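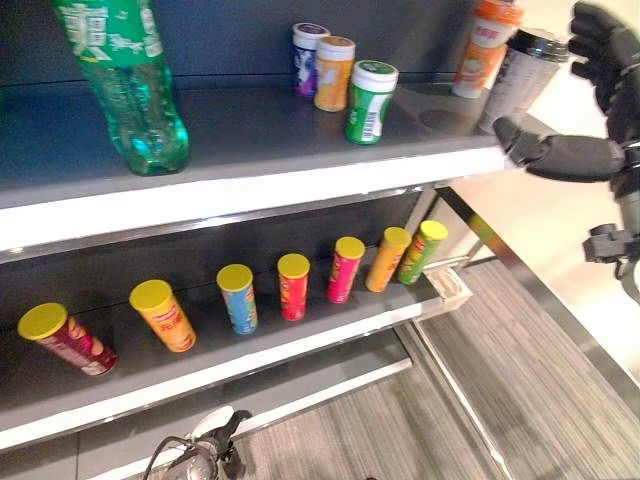 The fault I wrote about on Monday is back, and now I can say more about it. The arm is the one we run on the Shirazi shelf, with the Pesto controller, software from the May release. The thumb does not open when the release command is sent. The fingers open, the wrist starts to go back, and the thumb stays where it was. On the upper shelf this is bad, because with a can the thumb goes under, toward the shelf edge, and the can is already tilted a little when the fingers are around it. So when the wrist retreats, the thumb pulls the can with it. In 500 release cycles I had this 2 times with the white and silver can and not with the chip tubes on the lower shelf. But I did fewer cycles there, so please do not conclude too much.

To the question from the Grevanwood group:

> Are you sure that it is not the object which sticks to the
> thumb pad? We had the same symptom in our lab and the reason
> was a worn pad. Also, which current limit do you use for the
> thumb? In our setup anything above the default gave problems
> after one or two hours. If you can, please send a view from
> the wrist camera, it would help us to compare the position
> of the cable cover with ours.

I changed the pads on both sides before the last test, so I do not think it is the pad. The current limit is the default value and I did not touch it. What I see in the log is this:

14:02:11 release requested
14:02:11 fingers open, ok
14:02:11 thumb open, ok
14:02:12 wrist retreat started
14:02:12 thumb position unchanged

The third line is the one which worries me. The controller reports ok, but the thumb position is the same as before. I believe the ok only means that the command was received. In the manual it is written that it means the movement is finished, so one of the two is wrong.

About the wrist camera, I attach one view. The focus is poor at this distance, I know, and I have no better lens at the moment.
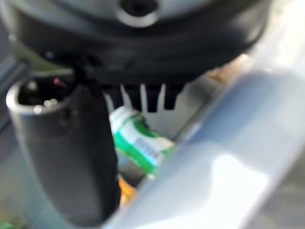

Wrist camera, small bottle with the green and white label.

The small bottles are a different case from the can. They are light, and if the thumb stays closed the bottle can go over and take its neighbors too. I would not like to find out what happens with a glass one.

What I changed until we have a fix:

- the wrist waits 90 ms after the release and then reads the thumb position again
- if the position is unchanged, the arm stops and holds, it does not retreat
- retreat speed is reduced for the upper shelf only
- no person reaches into the shelf while the arm is holding, also not to save a falling bottle. Press the stop first.

The last point is for everybody who uses the Etgate setup also, as it has the same hand and I suppose the same firmware. Please check your logs for "thumb position unchanged". In my version it is written as information and not as a warning, so it is easy to miss it. I found it only when I searched the full 2,000 lines.

Two questions to the list:

1. Does somebody know if the thumb has its own brake, or is it only held by the motor?
2. Is it safe to cut the power to the hand alone while the arm is holding? I did not dare to try it.

I can send the complete log to those who want it, but not to the list, the file is too big.

Best regards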